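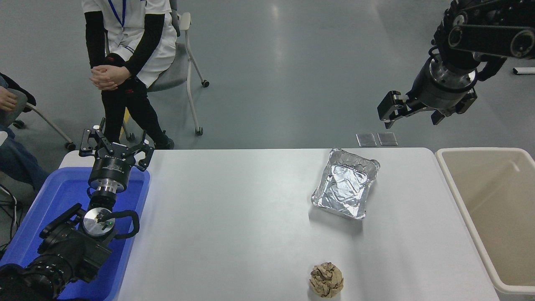 Gripper selection for the sorting cell: three-finger or parallel

Bristano_Lab
Posted 10/16/25
Our group is comparing a three-finger gripper and a two-finger parallel gripper on separate arms, with one table between two bins. The current objects are a foil tray and a ball of crumpled brown paper. The three-finger unit completed 71 trials in September. Members with experience of thin foil are invited to comment on finger choice.

plimon_ops
We would recommend the parallel gripper for the tray. A pinch on the rolled rim requires little force, and the controller has only one opening width to manage. Our site has run 4,000 cycles on similar trays with that method.

Skidstead
I disagree with the above. A rim pinch is acceptable while the tray is empty. Under load the rim folds, and three contact points distribute the force better. The paper ball also favors three fingers, as its shape differs after every grasp.

plimon_ops
The load was not specified in the original post. For paper, our results with two fingers were satisfactory once soft pads 2 mm thick were fitted.

Bristano_Lab
Trays will be empty at this stage. We will run the same 14 starting positions with each gripper and keep arm speed constant.

Skidstead
Please also record grip force at first contact. Success rate alone will not show whether the foil was bent.

Bristano_Lab
Agreed. Force will be logged for both arms.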